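Capítulo 4
La cuadrícula, o cómo ponerse de acuerdo sobre dónde está algo

En este capítulo: referencias alfanuméricas – coordenadas de cuadrícula – tamaño de celda – origen y orientación – la cuadrícula como muestra

La primera vez que me perdí con un mapa en la mano tenía un mapa estupendo. Era un plano de Gendberg, de la serie Oltmanns, plegado en acordeón y con un índice de calles que ocupaba todo el reverso (2760 entradas, lo decía la portada con mucho orgullo). Yo buscaba la calle del Molino. La encontré en el índice, vi que ponía F8, di la vuelta al papel, localicé la F, localicé el 8 y me quedé un buen rato mirando un cuadrado lleno de callejuelas, convencida de que el plano estaba mal. El plano estaba bien. Lo que pasaba es que había tres calles con la palabra Molino y yo había leído la línea de arriba.

Cuento esto porque los capítulos sobre cuadrículas suelen empezar con un par de ejes y una fórmula, y me parece una pena. Casi todos llegáis a esta asignatura con años de práctica: habéis jugado a los barcos, habéis buscado el asiento en un cine, habéis rellenado una hoja de cálculo. Sabéis usar una cuadrícula. Lo que quizá no os habéis parado a pensar es cuántas decisiones ha tomado alguien antes de que vosotros podáis decir «F8» y que la otra persona ponga el dedo en el mismo sitio.

Empecemos por lo más pequeño que se me ocurre, dos líneas. Con una sola línea puedo decir que algo está a un lado o al otro, y para muchas cosas basta (pensad en las direcciones que da la gente en un pueblo: «pasado el río, a mano izquierda»). Con dos líneas que se cortan tengo ya cuatro regiones y, sobre todo, tengo un punto especial, el cruce, desde el que puedo empezar a medir. A ese punto lo llamaremos origen, aunque en los mapas de verdad casi nunca esté en el mapa. Ya llegaremos a eso.
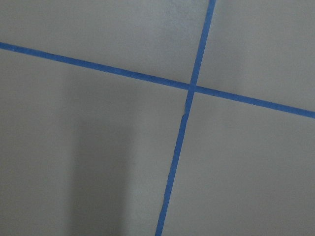
Fenna Mulder, que leyó el borrador de estas páginas, me anotó que el cruce por sí solo no sirve de gran cosa mientras no se diga hacia dónde se cuenta, y que en su primer año corrigió un montón de ejercicios en los que el punto estaba bien medido y puesto en el cuadrante contrario. Tiene toda la razón, y además me viene muy bien, porque la orientación es la segunda decisión.

Vamos por orden. Para montar una cuadrícula hay que decidir cuatro cosas: dónde está el origen, hacia dónde apuntan los ejes, cuánto mide cada celda y cómo se llaman las filas y las columnas. Se pueden decidir en cualquier orden, pero hay que decidirlas todas. Si os saltáis una, otra persona la decidirá por vosotros, cada una a su manera, y entonces empiezan los correos electrónicos larguísimos.

4.1 El origen

Lo natural, si dibujáis una cuadrícula en una hoja, es poner el origen en una esquina. ¿Cuál? Quien viene de las matemáticas elige la inferior izquierda. Quien viene de la informática elige la superior izquierda, que es donde empieza una pantalla. Los planos callejeros suelen hacer lo segundo, con las letras arriba y los números bajando por el lateral, seguramente por la costumbre de leer. Ninguna de las dos opciones es más correcta que la otra, y os vais a encontrar con las dos en el mismo proyecto, os lo prometo.

En los mapas topográficos el asunto se complica un poco. El origen suele estar muy lejos, a veces en mitad del mar, colocado allí a propósito para que todos los puntos del país tengan coordenadas positivas. Se le llama falso origen, un nombre que suena a novela de espías y que describe un truco de contabilidad: sumamos un número grande a todo y así no hay que andar con signos menos. Cuando trabajé en el valle de Tranen, las coordenadas de mi casa tenían tantas cifras que las llevaba apuntadas en la tapa de la libreta.

4.2 La orientación

Si os digo «arriba», casi todos pensaréis en el norte. Es una convención, y hay épocas y lugares en los que arriba era el este, o el sur, o la dirección por la que se llegaba. Dentro de la convención, además, hay matices que importan. El norte de la cuadrícula (la dirección de las líneas verticales del mapa) no coincide exactamente con el norte geográfico, salvo a lo largo de una línea concreta, y ninguno de los dos coincide con el que marca la brújula. Lo veremos con calma en el capítulo 6. Por ahora quedaos con que un mapa serio os dice en el margen cuánto se separan, y con que ese margen hay que leerlo.

En una excavación o en un huerto, en cambio, a menudo conviene olvidarse del norte. En Prakar trazamos una cuadrícula paralela al muro de una terraza de cultivo, que iba en diagonal respecto a todo lo demás. Sakda Panyasiri, que dirigía la campaña, apuntó el ángulo en la primera página del cuaderno y no volvimos a pensar en él hasta que tocó pasar los datos al mapa general. Girar una cuadrícula entera en el ordenador cuesta un minuto, siempre que alguien haya apuntado el ángulo.

4.3 El tamaño de la celda

Aquí es donde más se discute, y con motivo. Una celda grande es cómoda: hay pocas, se numeran rápido, se recorren en una mañana. Una celda pequeña es precisa y cansada. Si reducís el lado a la mitad, el número de celdas se multiplica por cuatro, y esa cuenta, que parece tan tonta escrita en la pizarra, ha hundido más de un trabajo de fin de curso.

En Prakar empezamos con nueve celdas grandes. Al segundo día, Malte Steinbach propuso subdividirlas y acabamos con unas 1470, que para un equipo como el nuestro eran una barbaridad. ¿Sirvió de algo? Pues sí y no – en la parte alta de la terraza casi todas las celdas pequeñas decían lo mismo que la grande, y en la parte baja, donde el suelo cambiaba a cada paso, sin la subdivisión no habríamos entendido nada. Hoy usaría celdas grandes arriba y pequeñas abajo. Eso tiene nombre, cuadrícula de resolución variable, y lo trataremos en el apartado 4.7.

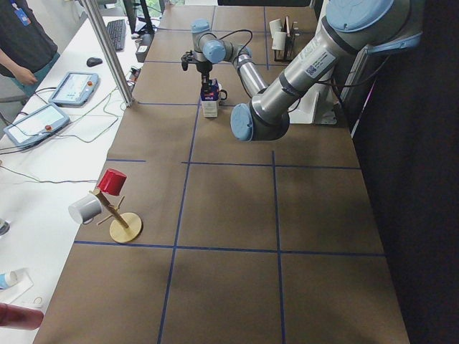
Figura 4.2. Cuadrícula de celdas rectangulares grandes, marcada con cinta azul oscuro sobre papel marrón.

Un detalle que se pasa por alto: las celdas no tienen por qué ser cuadradas. La palabra «cuadrícula» nos engaña un poco. Si el terreno es alargado, o si os interesa más el cambio en una dirección que en la otra, un rectángulo puede ser mucho mejor. También se usan hexágonos, sobre todo en estudios de fauna, con la ventaja de que el centro de cada uno queda a la misma distancia del centro de todos sus vecinos (en el cuadrado, los vecinos en diagonal están más lejos). A mí me gustan mucho los hexágonos, pero marcarlos en el suelo con estacas y cuerda es un suplicio y no se lo deseo a nadie.

4.4 Los nombres

Letras para un eje y números para el otro: es el sistema de los planos callejeros y funciona de maravilla mientras no se acaben las letras. Tiene una virtud enorme, y es que da igual el orden. F8 y 8F son la misma celda, no hay confusión posible. En cuanto ponéis números en los dos ejes, el orden pasa a ser lo más importante de todo. La regla en los mapas topográficos es primero lo horizontal y después lo vertical. Yo la aprendí como «primero ando por el pasillo y luego subo la escalera», y todavía la repito por lo bajo cuando tengo prisa.

Vamos con un caso concreto. En un mapa a escala 1:25.000, las líneas de la cuadrícula suelen estar separadas cuatro centímetros, que corresponden a un kilómetro sobre el terreno. Una referencia de cuatro cifras, por ejemplo 31 64, señala el cuadrado entero, el que tiene la línea 31 a su izquierda y la línea 64 debajo. Si necesito más detalle, divido mentalmente cada lado en diez partes y añado una cifra a cada mitad: 315 642. Con eso he pasado de un cuadrado de un kilómetro de lado a uno de cien metros. Fijaos en que la referencia larga sigue nombrando un cuadrado, aunque mucha gente la lea como un punto. Es un error pequeño que en la montaña, con niebla, se vuelve bastante grande.

Y otra cosa sobre los nombres: evitad la I y la O. Parecen un uno y un cero, sobre todo escritas con frío y con un lápiz gastado. Aigars Pētersons me enseñó un cuaderno de campo entero de una temporada de febrero en el que era imposible saber si una muestra venía de la fila O o de la fila cero. Al final la dieron por perdida.

4.5 ¿Buscar o contar?

Hasta aquí he hablado de la cuadrícula como herramienta para encontrar cosas. Hay un segundo uso, que va a ocupar la otra mitad del capítulo: repartir un espacio para poder contar lo que hay en él. El dibujo es idéntico y la manera de pensar cambia bastante. Cuando busco, la celda es una dirección. Cuando cuento, la celda es una muestra, y entonces me tengo que preguntar si está bien elegida, qué hago con una planta que cae justo encima de la línea (la costumbre es aceptar las de dos lados y descartar las de los otros dos) y cuántas celdas necesito visitar para poder decir algo sobre todas las demás.

Impi Heinonen defiende que los dos usos deberían enseñarse en capítulos separados. Lo hemos hablado muchas veces y sigo sin estar de acuerdo: quien ha pasado una tarde dando referencias a voces a otra persona en un prado entiende mucho mejor por qué una celda mal nombrada estropea un recuento. Así que en este libro van juntos.

Términos que conviene tener a mano

Origen: punto desde el que se empieza a medir en los dos ejes.
Falso origen: origen desplazado para que todas las coordenadas sean positivas.
Norte de cuadrícula: dirección de las líneas verticales del mapa.
Referencia alfanumérica: nombre de una celda formado por una letra y un número.
Resolución: tamaño de la celda en relación con la superficie que se estudia.

Antes de pasar al apartado 4.6, coged un plano cualquiera que tengáis por casa, cuanto más viejo mejor, y mirad dónde empieza a contar, hacia dónde crecen los números y qué pasa en los bordes. El mío de Gendberg se salta una letra entre la H y la J, y tardé años en darme cuenta.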